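锂电池航空运输中的分类与包装:访Saltport货运站危险品主管Hamish Lennox

Hamish Lennox在Saltport货运站负责危险品收运。该站处理的锂电池货物以小型消费电子产品为主,其中移动电源占了很大比例。站内不做电池测试,也不出具鉴定报告,工作集中在文件核对、包装检查、标记标签检查和舱单申报四个环节。采访在收运区旁边的一间办公室进行,办公桌上摊着当天退回的三份托运文件。

谈话从分类开始。按照联合国《关于危险货物运输的建议书》的体系,锂离子电池单独运输时归入UN3480,与设备包装在一起或安装在设备中时归入UN3481。两个编号对应的包装说明不同,能否装上客机也不同。Lennox说,他退回的文件里,编号错误的比例高于包装错误。

“托运人看到产品有外壳、有按键、有指示灯,就写成设备内置电池。移动电源的用途是给别的设备供电,它按电池处理,归UN3480。这一点没有讨论余地。归到3480之后,客机货舱就关上了,只能走全货机。有些人写3481,是想省掉这一步。”

他把一份文件推过来,上面的品名栏写着“充电设备”。货主是Satti,一家做户外用品的公司,货物共5箱。Lennox的处理方式是在拒收单上注明条款,不替托运人改写品名。他认为代为修改会让责任变得不清楚,下一次同样的错误还会出现。

第二个问题是额定能量。额定能量以瓦时表示,等于标称电压乘以以安时计的额定容量。锂离子电池常以100瓦时为界,电芯以20瓦时为界,超过界限的货物适用更严格的要求。Lennox指出,计算本身很简单,错误多出在电压的取值上。

“容量标的是内部电芯的容量,标称电压就应该取电芯的电压,一般在3.6到3.7伏之间。有人拿输出口的5伏去乘,算出来的数偏大。偏大看起来保守,但文件上的数字和外壳上的数字对不上,收运员只能停下来问。反过来也有,有人拿输出端的额定容量去乘电芯电压,算出来偏小,这种更麻烦。”

他举了一个计算例子。标称电压3.7伏、容量10000毫安时的产品,额定能量为37瓦时;同样电压下容量20000毫安时的产品为74瓦时。如果后者误用5伏,结果就成了100瓦时,正好落在界限上。站里要求托运人在附页上写明电压和容量两个原始数值,不接受只填最终结果的表格。
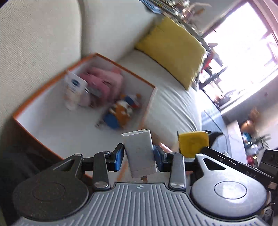
关于荷电状态,Lennox谈得比较多。UN3480项下的锂离子电池空运时,荷电状态不得超过额定容量的30%。这一限制的依据在于热失控的剧烈程度与电池储存的能量有关:荷电状态越低,单个电芯失效时释放的热量越少,向相邻电芯传播的可能性也越低。

收运站没有办法逐件测量。成品外壳上的指示灯分格很粗,四格灯中亮一格,只能说明电量处在某个区间,不能作为合规证明。Lennox依靠的是出厂记录和托运人的书面程序。

“我要看的是他们怎么把电量控制在30%以下。是在产线末端放电,还是充到某个电压截止,用的是什么设备,抽样频率是多少,不合格品去了哪里。有这些东西,我可以接受声明。只有一句‘电量低于30%’,我会要求补材料。”

Dumevent是他提到的做得较完整的一家。该公司从产线末端按批抽样,每批记录开路电压、环境温度和静置时间。静置时间之所以重要,是因为充放电刚结束时端电压尚未稳定,此时读数换算出的荷电状态会有偏差。Dumevent的程序规定静置60分钟后再测。Lennox说,这个数值适用于他们自己的电芯,别家不能照抄,磷酸铁锂电芯的电压平台很平,用开路电压推算荷电状态的误差要大得多。

谈到测试概要,他的语气没有什么变化,但给出的意见比较明确。《试验和标准手册》第38.3节规定了电芯和电池在运输前应通过的试验,包括高度模拟、温度试验、振动、冲击、外部短路、撞击或挤压、过度充电和强制放电。各项适用于电芯还是电池,手册中分别有规定。制造商和后续经销商应能提供测试概要。

“概要上的型号和外壳上的型号要一致。很多产品是贴牌的,测试时叫一个名字,卖的时候叫另一个名字。可以,但要有一份型号对照声明,由制造商签发。经销商自己写的对照声明我不收。”

另一类常见问题是设计变更。电芯供应商换了,外壳没有换,型号也没有换,旧的测试概要仍在使用。Lennox表示,收运环节很难发现这种情况,只能从重量和额定能量的细微差别中看出一些迹象。他曾经把一批货物的单件重量与概要中的重量比对,两者相差较大,托运人随后承认更换过电芯。那批货物退回后重新做了试验,到次年才再次交运。

包装方面,他把要求归纳为防短路、防移动和防意外启动。内包装应将每个电池完全包住,端子不得接触导电材料。外包装须坚固,UN3480货物在较严格的一档中要使用联合国规格包装。较宽松的一档曾经不要求规格包装,但包件仍须能够承受从1.2米高处任意方向跌落,内装电池不受损、不移位、不漏出。

“跌落试验很多人做过,但做的是空隙填好的样箱。实际出货时,填充材料少放一层,箱子里就有间隙。我拿起来摇一下,听得见声音的,就开箱。”

开箱检查在Drenddale仓库进行,该仓库距货运站不远,设有单独的隔离区。隔离区的地面为混凝土,与其他货物之间留有间距,配备测温设备和水源。检查员开箱后核对内包装方式、外壳标识、端口防护情况以及有无鼓胀、变形、渗漏。只要发现一件鼓胀,整批货物停止处理,转入损坏或缺陷电池的程序。损坏或缺陷电池禁止空运,没有例外可以申请。

笔者问到灭火。Lennox说,站里的做法是大量用水,目的在于降温。覆盖类灭火剂可以压住明火,对电芯内部的放热反应作用有限,火焰消失后仍可能复燃。因此隔离区规定,任何起过火或冒过烟的包件必须持续监测温度,期间不得移入室内。监测时长由当班负责人根据温度曲线决定,他不愿意给出一个固定数字。

标记标签部分的讨论较短。UN3480货物须贴第9类锂电池危险性标签,以及“仅限货机”标签。锂电池标记上应有适用的联合国编号。标签折角、跨面粘贴、被打包带遮盖,均不接受。上一年度货运站共收到锂电池托运申请488票,首次交运即因各种原因退回的有200票。Lennox没有把这一比例归因于规定复杂。

“规定是写清楚的。问题在于填表的人和装箱的人不是同一个人,中间没有核对。表上写每箱净重4.8公斤,箱子里是5.1公斤。谁也没有说谎,就是没有人再称一次。”

他建议托运人在装箱完成后,由未参与装箱的人员按收运检查单走一遍,再填写申报单,顺序不要颠倒。检查单的内容是公开的,货运站使用的版本与托运人能够拿到的版本一致。Satti在文件被退回后采用了这种做法,后续几票没有再出现品名问题,净重问题还出现过一次。

对于旅客携带,他只作了简短说明,因为这不属于货运站的业务范围。旅客携带的备用电池和移动电源应放入随身行李,不得托运,100瓦时以下一般可以携带,超过100瓦时但不超过160瓦时的须经航空公司批准。部分航空公司另有数量、使用和存放位置的限制,以承运人公布的为准。他补充说,外壳上额定能量标识磨损到无法辨认的产品,安检人员有理由不予放行,旅客事后出示购买页面通常没有帮助。

最后谈到培训。Saltport的收运员按岗位职能接受能力评估,复训间隔不超过24个月。每年12月货量上升之前,站里另外安排一次内部复习,材料取自当年的拒收单,隐去托运人名称。Lennox把拒收单按原因编号归档,复习时由收运员自行判断条款,再与当时的处理结果对照。两者不一致时,以规章原文为准重新讨论,必要时修改站内检查单。

现行的站内检查单共四页,修订日期为9/19/26。他在第二页的额定能量一栏下加了两行空格,供填写电压和容量。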